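The woman who repairs umbrellas in Stalach would like it known that she does not do the cheap ones.

"People bring me a thing they bought at a train station in a panic," she says, turning a bent rib over in her fingers. "It was built for one storm. It had its storm. Let it go."

She does the cheap ones all the time. Four are hanging behind her as she says it, each with a paper tag and a name.

Her shop is called Tikley, after a street she used to live on and didn't like. It opens at ten, except on Wednesday, when it opens when she gets there. Last year she fixed 1,058 umbrellas, a number she knows only because her accountant made her count. The most expensive was a silk one with a silver collar, valued at $835 by its owner and at "a decent lunch" by her.

She learned the trade from an aunt, who charged her for the lessons. Before that she spent 20 years in the claims office of an insurance company, reading letters from people whose basements had flooded. She does see the connection. "I went from paying for the water to selling the lid," she says.

Business is seasonal in a way you would guess, and also in a way you wouldn't. April is busy. So is the week after any big wedding, when golf umbrellas come in with heel marks through the canopy. She doesn't ask. 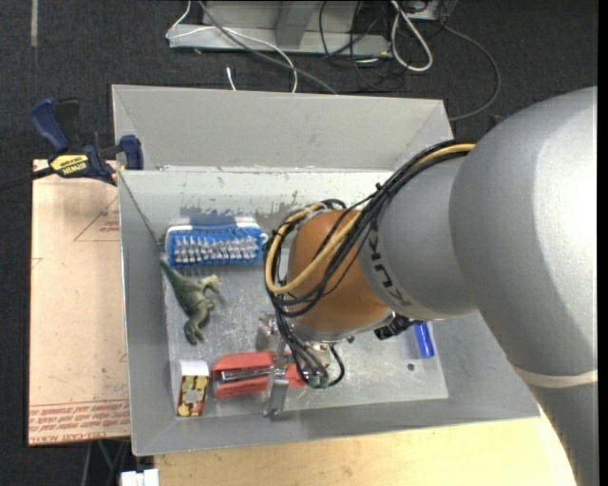

What she will discuss, at length, is thread. She buys hers from Lévesque, a supplier that ships it in boxes far too large and has twice sent her someone else's buttons. She kept the buttons. A cone holds 3,140 yards, and she goes through one faster than she thinks is reasonable.

Does she carry an umbrella herself?

"I have a hat," she says.

She lost her last umbrella on a bus, a good one, with a cherry handle she had sanded herself. She called the lost and found every day for two weeks. They offered her a choice of six others, and she went down and took one. It needed a new spring.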